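Dating the tower at Trirari

kvoyle_R
28 Sep 2023
The estate leaflet says the tower went up over 500 years ago. Balaskas puts the lower courses earlier, on mortar alone. Is there a charter?
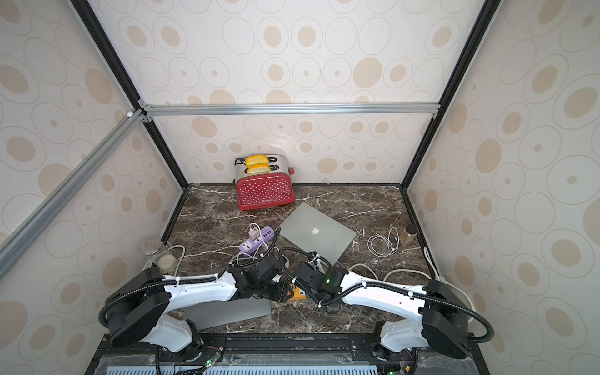
Re: Dating the tower at Trirari

mavromatis
One, in the Nikolaidis papers. It names the vineyard and a gate - no tower.

stamatia_mv
Disagree. The word on folio 28 can mean gate or gatehouse. Chatzigeorgiou reads it as the second.

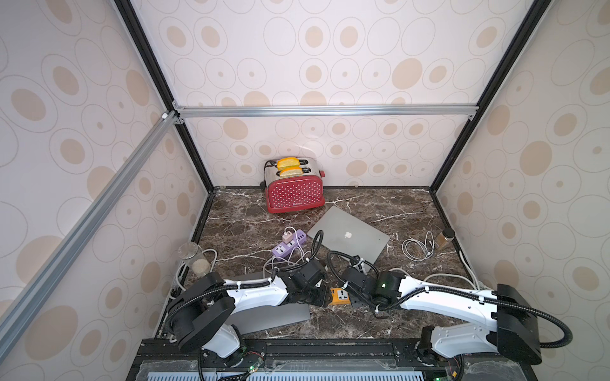

Re: Dating the tower at Trirari

mavromatis
She reads it from the later copy. The original is damaged at that line.

kvoyle_R
Has either been transcribed in full?

stamatia_mv
Only the copy. I can check the original in November, if the reading room has it out.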